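January 10, 2025, Friday

Rarnar notebook, perception and planning

Continued from yesterday. The planner still stops too often when the arms are over the washbasin. I ran the log from the morning again with the new filter in Caldeira and without it, same seed, same start pose. Without the filter the arm waits and replans almost all the time. With the filter it is better, but the cloth is then sometimes removed from the collision map completely, and this I don't want.

What I changed in the config:
voxel decay from 580 ms to 200 ms
minimum cluster size back to 40 points
mirror plane mask switched on, margin still the old value from July

The decay at 580 was my own mistake. I had put it so high when we had the dropped depth packets and I forgot to put it back. When the gripper moves away, the map keeps a kind of shadow of it for more than half a second, and then the second arm sees an obstacle that doesn't exist any more. This explains a good part of the stops, maybe the bigger part. It doesn't explain the far obstacles at head height. 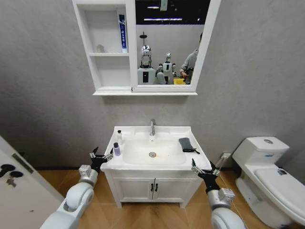
The far obstacles come from the detector and have nothing to do with the voxel map. Sillard runs the detector on the full colour image, gives each box a depth, and sends it to the planner as an object. There is no step which asks if the box lies inside a reflecting surface. In the mirror above the sink we have two robots and a person in a grey top, so it is quite natural that the detector reports them with good confidence. The depth for these boxes is then either the cabinet surface or some value behind the wall, it changes from one cycle to the next. When it falls to the cabinet surface, the planner believes that a person is standing on top of the basin, and it stops both arms. From the safety side this is correct behaviour, but on wrong input.

My first idea was to throw away every box whose centre is inside the mirror mask. Teodoro Baluyot does not agree and I think he is right. If someone real leans in between the head camera and the mirror, the centre of the box can be inside the mask too, and then we would ignore a real person. His proposal is to compare the depth along the outline of the box with the known plane of the mirror. If it is on the plane or behind it, we mark the object as "reflected" and keep it in the log, but the planner does not use it for collision. If it is in front, everything stays as it is now. I wrote this as a separate node so that it can be switched off with one parameter.

Problem with this: the open shelves are on the left part of the same cabinet, and my mask was drawn by hand over the whole cabinet front. So the tube or bottle on the upper shelf was also marked as reflected. I have cut the mask to the mirror part only. Better would be to fit the plane automatically from the edges, but not today.

Replay after all changes: 523 cycles, stops only at the beginning, before the mask is loaded. I must find a way to make the planner wait for the mask – now it starts with an empty one and does not complain.

About the cloth. It is folded flat and dark, so the depth on it is poor and the cluster filter eats it. With 40 points it stays in the map in nearly all cycles. The strap which hangs from it is never in the map, with any setting I tried. For planning this is acceptable, for grasping it is not, as the finger could catch it. I opened a ticket under Gosura for it, because the grasp side is theirs.

To do on Monday:
- planner must refuse to start without mask
- replay with the door log, same config
- ask Teodoro which margin he used in his plane test, mine is only a guess
- commit the config with a comment this time, so that the decay value does not get lost again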